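4. Clearing the work table after a meal

4.1 Before you begin

This section is for all persons who use the long table in the Skurton workroom for lunch or for an evening meal. It explains in which order the table must be cleared, and what goes to which bin. If you ate only a sandwich, you can go directly to 4.5.

The work normally takes one person a quarter of an hour. After crayfish, crab or chicken with bones, please calculate more, and ask a second person to help.

You will need:

- one strong rubbish bag for food waste, with no hole
- one bag or box for recycling
- the washing-up basin
- kitchen paper
- a soft cloth and a small brush with dustpan
- washing-up liquid (the 540 ml bottle under the sink, not the floor cleaner which stands next to it)
- thin gloves, if you have a small cut on your hand

Caution: Shells are sharp at the broken places. Do not press a bag of shells together with the hand.

4.2 Looking over the table

Do not start to throw away immediately. Stand one moment in front of the table and decide what is food to keep, what is shell, what is packaging and what belongs to the room. After a meal of many small dishes these four are always mixed. On the grey mat there are crayfish shells in a heap, but also single pieces which lie apart from it, to the right of the cherry tomatoes, and such pieces are easily wiped onto the floor with the first movement of the cloth. Look also for cups which have fallen on their side, like the clear one here, and lift them straight up in case something remained inside.
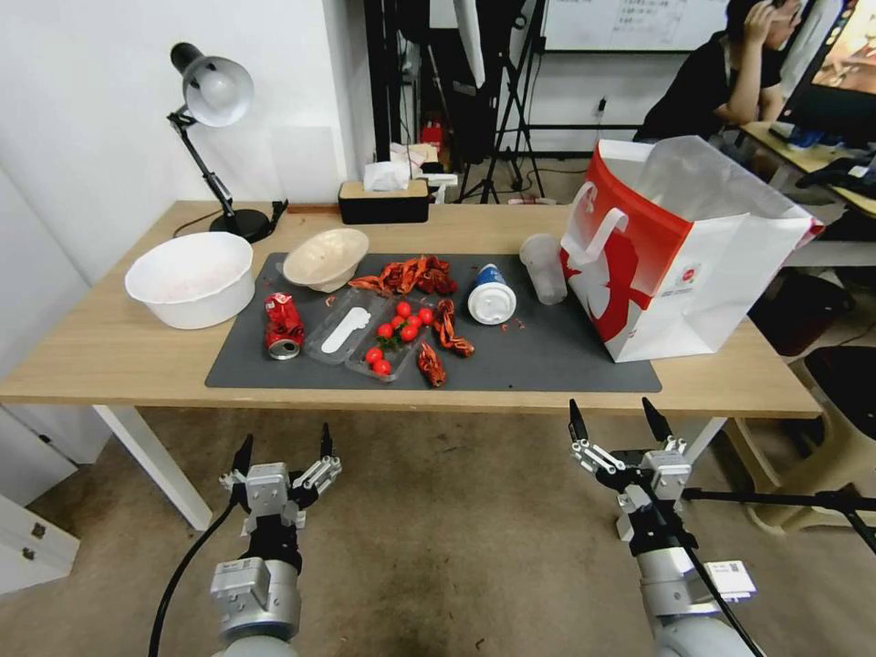 The things that belong to the room stay on the table or go back to it: the desk lamp, the tissue box with the wooden lid, the mat. Everything else must leave the table before you wipe. Take care with the lamp, whose black cable goes over the edge of the table. Before you pull the mat or lift the basin, put the cable to the back, so that it does not catch on your sleeve. Large carrier bags should go down to the floor first. In most cases they take the space that you need for sorting, and a paper bag with handle can be used again if it is clean inside.

Note: If a colleague is still working at the computer, please speak before you start, and do not shake any bag near the screen.

4.3 Removing the food

1. Put on the gloves if you use them. Open the food waste bag and fold its edge to the outside, so that it remains open by itself.

2. Take out the food which can still be eaten. Cherry tomatoes may be kept if they did not touch the shells or the sauce. Wash them, remove the green stems and put them in a closed box in the refrigerator. Write the day on the box, for example "Thursday". Boxes without a day are emptied by Yu-na Ji at the end of the week and she will not ask whose they are.

3. Collect the separate crayfish pieces and lay them on the heap. Work from the front edge of the mat towards the heap, never in the direction of the floor.

4. Hold the open bag against the edge of the table and bring the shells in with both hands, or with a piece of stiff card. Do it in several small portions. Legs and claws hang together, and if you take too much at once a part will fall beside the bag.

5. Check under every container. Small pieces like to hide below the clear trays, where the bottom is shaped in compartments.

6. Close the bag with a double knot and put it into a second bag. Carry it the same evening to the outside bin. In July this is an absolute rule: the smell is in the whole corridor by the morning.

Caution: Do not put shells into the sink, also not the small ones. The drain was blocked two times last year and the plumber from Lyimo had to open the pipe under the floor.

4.4 Sorting the containers

When the shells are away, the rest is simple. Take the containers one after the other and begin on the left side. A crushed drink can lies often with its opening downwards, so hold kitchen paper below it when you pick it up. The spoon is to be taken out of the tray before the tray is rinsed. Please look well inside the clear plastic; a white spoon is seen quickly, a transparent fork is not.

Drink can: empty, rinse shortly, recycling. It is allowed to be crushed.

Clear plastic trays and cups: rinse with cold water, recycling. With oil inside, use one drop of washing-up liquid.

Plastic spoon: general waste, if it is broken. A good one can be washed and put in the drawer.

Paper cup with lid: take off the lid. Lid and cup go to general waste.

Disposable bowl: general waste when it has sauce on it. Do not pile it in the other dishes, the sauce will go everywhere.

Large white basin: this is not rubbish. See 4.5, step 1.
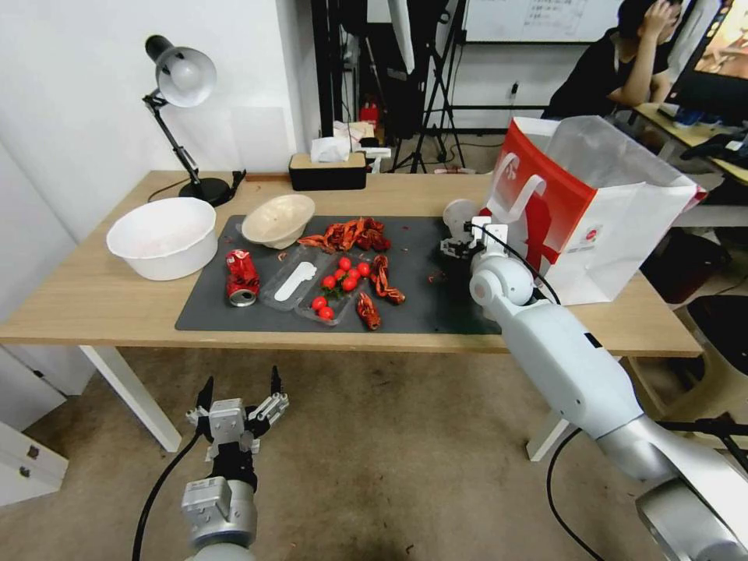 4.5 Washing and wiping

1. Wash the basin. Sauce and red shells may leave a pink colour in white plastic. Fill it with warm water and a spoon of baking soda, let it stand for one hour and wash it as usual. A light pink shade which stays after this does no harm. Do not use metal wool, it makes scratches and next time the colour will go deeper.

2. Brush the crumbs on the mat together and take them up with the dustpan. The mat must be brushed before it becomes wet, otherwise the red crumbs are rubbed into the surface.

3. Wipe the mat with the soft cloth and water with little washing-up liquid. Wipe a second time with clear water only.

4. Lift the mat at one short side and wipe the table below. Wood does not like standing water. Dry it directly.

5. Wait until the mat is dry on both sides, then lay it flat again.

6. Wipe the foot of the lamp and the outside of the tissue box. The tissues on top, if they have spots, are thrown away.

Note: For fat spots which do not go away, Maëlys Maillard keeps a tube of Fleklow paste in the Melleck cupboard. Try it first on a corner of the mat. It is not suitable for the wooden table.

4.6 If something is not in order

The table is still sticky: there was too much washing-up liquid. Wipe two times with clear water.

The room smells although the bag is outside: check the sink strainer, the dustpan and the floor below the table. Wash the gloves or throw them away.

The recycling box is full: do not put containers beside it. Call extension 77 and a new box is brought.

Cloths are to be hung over the tap and not left in the basin.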